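Skilov (mobile launcher)

Skilov is a home screen launcher for phones and tablets, built by a small software outfit called Hayes and kept alive these days mostly by the people who use it. I've been one of them since the second release, so I'm the one who ended up writing this page. If you spot something wrong, the edit link is at the top and I won't be offended!

Background

Hayes started out making keyboard themes, and Skilov grew out of a side project there called Erkby. Erkby was a plain app drawer with a search box and not a lot else (I still have it on an old tablet, and it still opens faster than anything I've used after it). When the search box got popular, the team wrapped a whole home screen around it and changed the name. Old forum threads use both names for the same thing, which is confusing if you come in through a search engine.

The first public version had 600 testers and came with a list of known bugs longer than the list of features. Widgets vanished when you rotated the phone. Folders forgot their names. The 2 release fixed most of that, and it's the one that brought in the side shelf, the feature most people know Skilov for.

Features

The side shelf is a strip that slides in from either edge and holds whatever you drop on it – apps, contacts, a note, a single widget. You can set it to change by time of day, so mine has the train app and the weather in the morning and switches to music and the recipe folder after six. It took me a week to stop opening it by accident and I can't use a phone without it now.

Search is the other big one. It looks through apps, settings and contacts together, and it copes with typos pretty well. It doesn't search inside files, and requests for that get closed every few months with the same short answer.

Icon packs work, mostly. Packs made for other launchers load fine, but calendar icons that change with the date can get stuck on yesterday until you restart. Gestures are limited to swipes and double taps, and each one can be pointed at an app or a shelf.

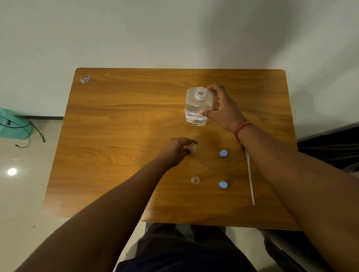
Backups are worth a paragraph of their own, seeing as this is where I've lost the most time. Skilov saves your layout to a single file, and a file from version 3 won't open in version 2. Going the other way works, though any shelf schedules have to be set up again by hand. Copy the file off your phone before you update – I skipped that once and spent a whole Thursday evening putting folders back together.

Sirnton fork

Sirnton is a spin-off made by a couple of former testers who wanted a lighter build for older phones. It drops the shelf schedules and the animated wallpapers and keeps the search. The two projects trade bug fixes now and then, and layout files can't be shared between them.

Reception

People who like Skilov tend to like it a lot, and the main forum passed 4000 members in August. The usual complaints are battery use with several shelves turned on and a settings menu that hides the grid size under "Appearance" and the icon size under "Layout". I've been told that's getting sorted out in the next release. I was told the same before the last one, so for now use the search box at the top of the settings screen and type "grid".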